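Soft fingers, take two

2020-08-29

So the new finger pads have finally come off the printer and I've had a whole Saturday to play with them. If you missed the last post, I've been comparing two sets of fingers for the hand-held gripper: the stiff flat ones that came in the Sorberg kit, and some bendy ribbed ones from a file Milagros Salcedo sent me. She did warn me they take ages to print. She was right!

The flat ones are fine, I should say. Boxes, books, anything with straight sides, lovely. But give them something round and you're only touching it along two thin lines, and you end up squeezing much harder than you'd like. I got through 392 grabs with them before I lost patience (yes, I keep a tally, in pencil, don't judge me) and most of the drops were cups and bottles.

The ribbed ones fold themselves round whatever you close them on. I went for magenta filament - it was that or brown - and they bolt on to the same plates as before, so swapping over is a ten-minute job with a hex key. Bottles were the first thing I wanted to try, obviously.
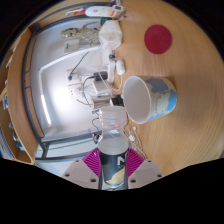 Inese Bite reckons I'm being unfair to the flat fingers, and that a strip of bike inner tube glued along each one would get me most of the way for pennies. Her other worry is wear, as her own soft pads started splitting at the base of the ribs after 1,612 grabs. Fair enough, I'll try the inner tube next.

What I don't like so far: thin things. Pens and cards make the tips splay outwards and you have to come in at a funny angle. They also take up more of the wide-angle camera's view than the flat ones did, and I do miss seeing the bit of table just under whatever I'm picking up. Hugo Carretero has suggested shorter pads, four ribs fewer, so that file is slicing as I type.

I haven't touched the trigger spring yet. It's still far too strong and my thumb is sore.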